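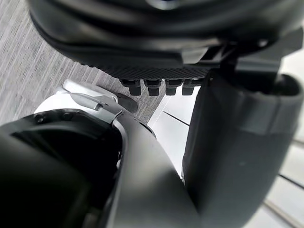
Dindton, August 2024

## 4. Hardware Under Review

The Botik gripper kit is sold by Prera as an add-on for small robot arms. It includes the finger assembly, a textured grip pad, a wrist bracket and a small camera that faces the work. Figure 1 gives the wrist camera's view of the pad, with the row of four short pegs beneath it and the white bracket on the collar of the wrist housing.

The kit was fitted by Liis Jõgi following the printed guide. Two faults were noted in the guide: the screw sizes are listed under the wrong part numbers, and the section on cable routing refers to an older bracket. Prera was informed of both in July.

**Figure 1.** Grip pad and wrist housing, wrist camera view.

### 4.1 Test Procedure

Each kit was run through 200 grasp cycles per day until it reached 1,000. The pad was inspected
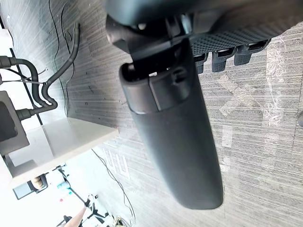 after every 100 cycles, and any change in the surface pattern was entered in the log. Man-sik Seok repeated the inspection without access to the first set of notes. Where the two records differed, the earlier entry was kept and the difference marked.

Cable routing was left as the installer had set it. The Başaran kit, reviewed in Section 5, was tested under the same schedule, but its pads were replaced halfway through at the request of the supplier. Pad wear is therefore reported separately for the two products.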